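Freiwürfe trainieren: ein Plan für Jugendmannschaften

Von Despina Begović

Der Freiwurf ist der einzige Wurf im Basketball, bei dem niemand verteidigt, und trotzdem wird er in vielen Jugendteams nur nebenbei geübt. Meistens am Ende der Einheit, wenn alle schon die Schuhe aufschnüren. Der folgende Plan stammt aus der U16 und läuft von August bis zum Saisonende. Er braucht pro Training eine Viertelstunde, zwei Körbe und einen Zettel zum Mitschreiben.

Schritt 1: Den Ausgangswert ermitteln

Jede Spielerin wirft 40 Freiwürfe, verteilt auf zwei Trainings. Nicht alles am Stück, sonst misst man die Müdigkeit mit. Eine Partnerin holt den Rebound und notiert Treffer und Fehlwürfe. Bei den Fehlwürfen reicht ein Kürzel: K für zu kurz, L für zu lang, S für seitlich. Wer fast nur K auf dem Zettel hat, muss an den Beinen arbeiten. Viele S deuten auf den Ellbogen oder die Führungshand hin.

Schritt 2: Den Stand festlegen

In den meisten Hallen sitzt in der Mitte der Freiwurflinie ein kleiner Nagel oder ein Punkt. Rechtshänderinnen stellen die Spitze des rechten Fußes knapp dahinter, der linke Fuß steht etwas zurück. Die Füße sind schulterbreit auseinander, die Knie leicht gebeugt. Wo der Punkt fehlt, hilft ein Stück Klebeband. Der Stand wird einmal festgelegt und dann mindestens vier Wochen lang nicht mehr verändert, auch wenn die Quote zunächst sinkt.

Schritt 3: Eine feste Routine

Die Routine darf nicht länger als 5 Sekunden dauern. Genau so viel Zeit lassen die Regeln nach der Ballübergabe. Bewährt hat sich dieser Ablauf: Ball annehmen, zweimal prellen, ausatmen, Blick auf den Ring, werfen. Manche drehen den Ball vorher kurz in den Händen, das ist in Ordnung, solange es jedes Mal gleich aussieht. Zum Üben die Routine erst ohne Wurf durchgehen, zehnmal hintereinander, dann mit Wurf.

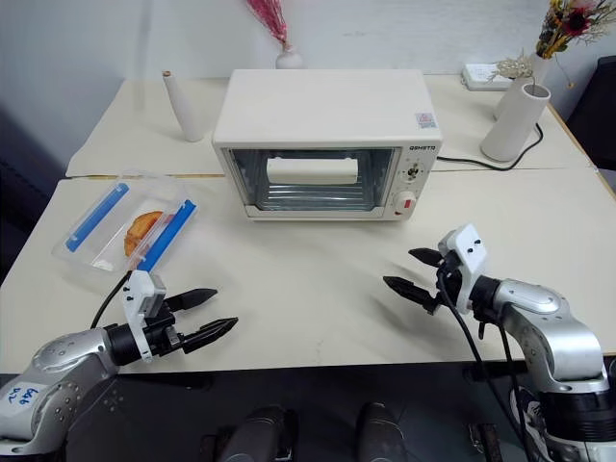

Schritt 4: Der Wurf selbst

Die Kraft kommt aus den Beinen. Knie und Arm strecken sich in einer Bewegung, der Ellbogen zeigt zum Korb und das Handgelenk klappt am Ende nach vorn ab. Die Führungshand liegt nur seitlich am Ball und gibt keinen Impuls. Der Arm bleibt oben, bis der Ball den Ring berührt. Bei jüngeren Spielerinnen sieht man oft, dass sie mit dem Oberkörper nach hinten kippen - dann zurück in die Nahdistanz, zwei Meter vor den Korb, und von dort schrittweise wieder an die Linie.

Schritt 5: Unter Belastung werfen

Ab der dritten Woche kommt Laufen dazu. Ein Sprint zur anderen Grundlinie und zurück, dann zwei Freiwürfe, dann wechseln. Wer beide trifft, setzt beim nächsten Sprint aus. Bei Živković, unserem Co-Trainer, heißt die Übung nur »Doppelgang«, und sie steht bei uns immer vor dem Abschlussspiel. Die Routine aus Schritt 3 bleibt auch mit hohem Puls unverändert.

Schritt 6: Mitschreiben und auswerten

Unser Ziel sind 300 Freiwürfe pro Spielerin und Monat. Die Treffer werden nach jeder Einheit eingetragen, bei uns in eine einfache Tabelle, die in der Kabine hängt. Eine Spielerin ist in der letzten Saison mit 38 Prozent gestartet. Solche Werte lese ich nicht vor der Gruppe vor, sondern bespreche sie einzeln.

Häufige Fehler

Zu viele Korrekturen auf einmal. Pro Training nur einen Punkt ansprechen.

Ballgröße nicht beachtet. Mädchen der U16 spielen mit Größe 6, in der Ballkiste liegt aber gern auch mal ein Siebener.

Schlangen vor dem Korb. Bei mehr als vier Spielerinnen pro Korb lieber die Seitenkörbe herunterlassen.

Der Auswertungszettel passt auf eine halbe A4-Seite: Name, Datum, Würfe, Treffer und eine Spalte für die Kürzel aus Schritt 1.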